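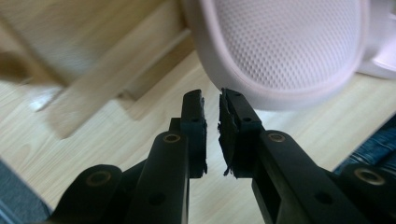
Photo: Kwadwo Akolgo

The Halonen is a large, pale pink piece of plastic, and for the first week that was my entire opinion of it. It lives on our floor, which is pale wood and makes the pink look slightly embarrassed.

Then I noticed the dimples. The inner surface is covered in a regular grid of tiny dents, and after two months I have decided they are the best thing about it. They hide scuffs. They hide fingerprints. They also hide crumbs, and those have to be argued out with an old toothbrush, a job I put off until guests are due.

The rim is smooth and rounded, and whoever drew it has clearly barked a shin before. I've met ours at 2 in the morning, barefoot, and walked away with only my dignity bruised. The Orkov we had previously would have taken skin.

Complaints: it is bulky, it comes in one color, and it won't stack with anything, including (I borrowed my neighbor Aino's) another Halonen. The instructions run to 14 pages — for an object with no moving parts. I read four.

Would I buy it again? Yes, in gray.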